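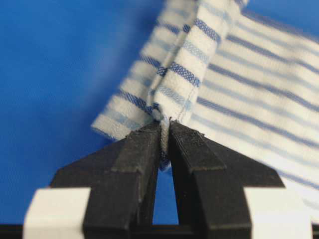 Picking up by the hem: automation on the flatwork line at Ermont

17 February 2026

Ermont is a laundry and textile finishing site that handles table linen, kitchen cloths and towels for hotels and canteens. Folding and stacking were done by hand until last June, when the first of 4 robot cells was put into use. The cells were supplied by Sudeck and run on software from Valtlow. We spoke to the production manager and to two operators on the early shift. All three asked to be identified by job only.

The manager began with the part of the work that took longest to automate. "Folding a flat cloth is a solved problem. We have had folding machines for years. Feeding them was the manual job. Somebody took a cloth out of a heap, found an edge, found two corners and presented it square. That is the task we gave to the cells."

The grippers have two fingers and close on a small pinch of fabric. According to the manager, the preferred grip point is a hem. "A hem is doubled over and stitched, so it is stiffer than the rest and it holds its line. If you pinch single cloth in the middle you get a bunch, and you have learned nothing about where the corners are. From a hem you can work along to a corner."

Striped cloths were used for much of the early setting up. The stripes change direction where the fabric is folded, and this gives the software something to follow. Plain white towels came later and are still slower. The work surfaces in the cells are blue for the same reason. "White on white was no good. Grey was tried. Blue stayed."

Frayed edges are a separate matter. A cut edge with loose threads can be mistaken for a hem at a distance, and the grip then lands on fabric that stretches or slips. The software scores each grip before lifting, and a low score sends the cloth to a tray for an operator. In the last full week before our visit the tray received 127 cloths from one cell, which had handled 1,088 in total. The manager regards this as acceptable for mixed work and too high for a single product.

The first operator has worked on flatwork for 11 years. Her shift used to be spent standing at the feed end. She now looks after two cells and the tray. "My shoulders are better. I am not reaching up with wet weight all day. But I walk more, and I have to think about two things at once. At the feeder I could let my mind go somewhere else."

She also sorts differently. Cloths with worn edges used to go through with everything else until a customer complained. They now collect in the tray, and she decides whether they are re-hemmed, cut down for rags or sent round again. "I see the bad ones all together. Before, they were spread over six people and each of us let a few go."

The second operator moved from packing and was trained on the cells over four weeks. Much of his time goes on the grippers. The finger faces wear and pick up lint, and a worn face lets thin cloth slide. He wipes them at each break and checks the tips at the end of the shift. "You get marks on them very quickly. Scratches on the outside don't matter. It is the inside faces you look at, where they meet."

He was less satisfied with the fault messages. Early versions gave a code and a time, and he had to stop the cell and work out which cloth was meant. The current version keeps a picture from the camera beside the gripper at the moment of closing. "Now I can see whether it had the hem or one layer. That saves me asking anybody."

No one was dismissed when the cells came in. Two posts on the feed end were left unfilled after people retired, and the others on that line were offered retraining. Pay was a point of dispute. Operators who look after cells were first kept on the feeder grade, and the grade was changed after a review. Both operators said the review should have come before the machines.

Output per shift on kitchen cloths is close to that of the old line, according to the manager, and steadier towards the end of the day. Large tablecloths are still fed by two people. Trials with a longer reach, on a frame built by Björklund, have been put off until the tray figure for mixed work comes down.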